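My town has a credit rating and it's better than mine 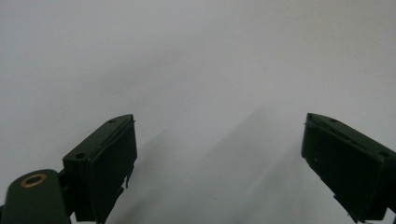
Photo: Skadia

I found out in September 2025, by way of the water bill, that the town of Ondow has a credit rating. Tucked in behind the bill was a folded sheet announcing that Van Hecke, the agency that grades towns like ours, had moved us up a notch, outlook stable. I read it twice at the kitchen counter. My own outlook has never been called stable by anyone, least of all in print.

The full report is on the town website, under "Other Documents," below the leaf pickup map. It runs to 31 pages and I read the whole thing, which tells you what kind of week I was having. Most of it is about Bultilach. For anyone outside the county, Bultilach is the next town over, it has the big employers, and half of Ondow drives there in the morning and drives back at night to sleep. The agency calls this "a diversified regional labor base." I call it the left turn at the feed store.

As far as I can make out, we got the upgrade for two things. We have been putting money into the rainy day fund, and we have not been building anything. The second one I could have confirmed from my porch. The library roof has been on the list for 10 years and the report files it under "deferred capital needs," with what I thought was a note of approval.

The upside is that borrowing gets cheaper. If the town ever does sell bonds for that roof, the report says we might save up to 2 percent of the total cost over the life of the loan. So we earned a better rate by not borrowing, and the rate is good for as long as we go on not borrowing too much. My bank has explained credit cards to me in the same spirit.

The council takes up the roof in October. I plan to go, and I'm bringing the printout. My water bill, by the way, went up.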